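**Zwischenbericht an die Filmförderung, Projekt »Brandilen« (Dokumentarfilm, 80 Min.)**

Stand: 28. Mai 2025
Produktion: Lellero Film
Regie: Sunee Chaimongkol
Bericht: Poul Vestergaard, Herstellungsleitung

Dieser Bericht umfasst den Zeitraum seit dem ersten Zwischenbericht im Dezember. Der Kostenstand liegt als gesonderte Tabelle bei und wird unten nur dort erwähnt, wo er vom Plan abweicht. 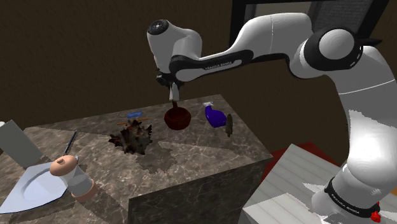
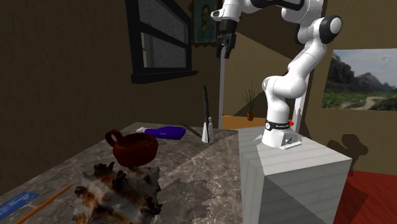 ## 1. Stand der Dreharbeiten

Von den vier geplanten Drehblöcken sind drei abgeschlossen. Der dritte Block fand im März in Ackah statt und dauerte einen Tag länger als kalkuliert. Der Vorführer des dortigen Kinos war am zweiten Drehtag erkrankt, das lange Interview wurde am letzten Tag nachgeholt. Die Mehrkosten (eine Übernachtung für vier Personen, ein Miettag Licht) sind aus der Überschreitungsreserve gedeckt.

Offen ist der Block in der ehemaligen Kopieranstalt Gokow. Die Drehgenehmigung des neuen Eigentümers liegt schriftlich vor, allerdings nur für das Erdgeschoss und den Hof. Für den Entwicklungsraum im Keller verlangt er ein Gutachten zur Tragfähigkeit der Treppe. Wir haben es beauftragt und rechnen im Juni mit dem Ergebnis. Fällt es negativ aus, drehen wir das Gespräch mit den beiden früheren Kopierwerksmitarbeiterinnen im Hof. Frau Chaimongkol hat dafür eine zweite Auflösung geschrieben.

## 2. Archivmaterial

Die Sichtung des Nachlasses ist weiter fortgeschritten als geplant. Im Bestand befinden sich 1.362 Rollen, überwiegend 16 mm, dazu ein kleinerer Teil Super 8. Davon sind 600 gesichtet und in der Datenbank erfasst. Für den Film werden nicht alle Rollen benötigt. Die Auswahl folgt der Liste, die dem Antrag als Anlage beigefügt war, mit zwei Änderungen:

- Die Wochenschaubeiträge entfallen. Die Lizenzkosten pro Minute waren im Antrag zu niedrig angesetzt.
- Neu hinzugekommen sind Probeaufnahmen zu dem nie fertiggestellten Spielfilm, der unserem Projekt den Titel gibt. Sie lagen in falsch beschrifteten Dosen und waren bei Antragstellung nicht bekannt.

Die Probeaufnahmen sind stumm. Ein zugehöriges Magnettonband wurde bisher nicht gefunden. Ein Teil des Materials zeigt deutliche Schrumpfung und muss auf einem Abtaster ohne Zahntrommel laufen. Das Angebot des Dienstleisters liegt 3.000 Euro über dem Ansatz in Position 7 der Kalkulation. Wir bitten hierfür um Zustimmung zur Umwidmung aus Position 12 (Reisekosten Ausland), die nach dem Wegfall der zweiten Reise nicht mehr voll gebraucht wird. Die Gesamtsumme ändert sich dadurch nicht.

## 3. Montage

Der Schnitt hat im April begonnen. Es gibt eine erste Rohfassung der Kapitel eins und zwei, zusammen 41 Minuten. Sie ist zu lang. Vor allem das erste Kapitel braucht zu viel Zeit, bis klar wird, wer der Regisseur des verlorenen Films war und warum die Arbeiten daran abgebrochen wurden. Frau Chaimongkol probiert zurzeit eine Fassung, die mit den Probeaufnahmen beginnt und den Off-Kommentar erst später einsetzt. Ob der Kommentar überhaupt bleibt, ist noch nicht entschieden – im Treatment war er durchgehend vorgesehen, in der Rohfassung wirkt er an mehreren Stellen doppelt.

Eine Sichtung mit der Redaktion ist vorgesehen, sobald Kapitel drei in Rohform vorliegt.

## 4. Musik und Ton

Mit der Komponistin besteht eine mündliche Einigung, der Vertrag ist in der Abstimmung. Strittig ist noch die Auswertung auf Tonträger. Die Mischung bleibt wie im Finanzierungsplan für den Herbst gebucht, die Stornofrist des Studios endet acht Wochen vorher.

## 5. Zeitplan

| Arbeitsschritt | Plan | Stand |
|---|---|---|
| Drehblock 1–3 | März | abgeschlossen |
| Drehblock 4 (Gokow) | Mai | verschoben auf Juli |
| Abtastung Auswahl | Juni | Angebot liegt vor |
| Rohschnitt gesamt | August | voraussichtlich September |
| Mischung, Farbkorrektur | Oktober | unverändert |
| Abgabe Nullkopie (DCP) | Dezember | unverändert |

Der Puffer zwischen Rohschnitt und Mischung verkürzt sich damit um vier Wochen. Weitere Verschiebungen beim vierten Drehblock lassen sich nicht mehr auffangen, ohne den Abgabetermin zu berühren. Wir würden das in diesem Fall vorab anzeigen.

## 6. Erbetene Entscheidungen

1. Zustimmung zur Umwidmung von Position 12 nach Position 7 (siehe Abschnitt 2).
2. Auszahlung der zweiten Rate. Die Voraussetzung, der Abschluss von drei Drehblöcken, ist erfüllt. Tagesberichte und Dispos liegen bei.

Rückfragen zur Kalkulation bitte an Poul Vestergaard, inhaltliche Fragen an Sunee Chaimongkol.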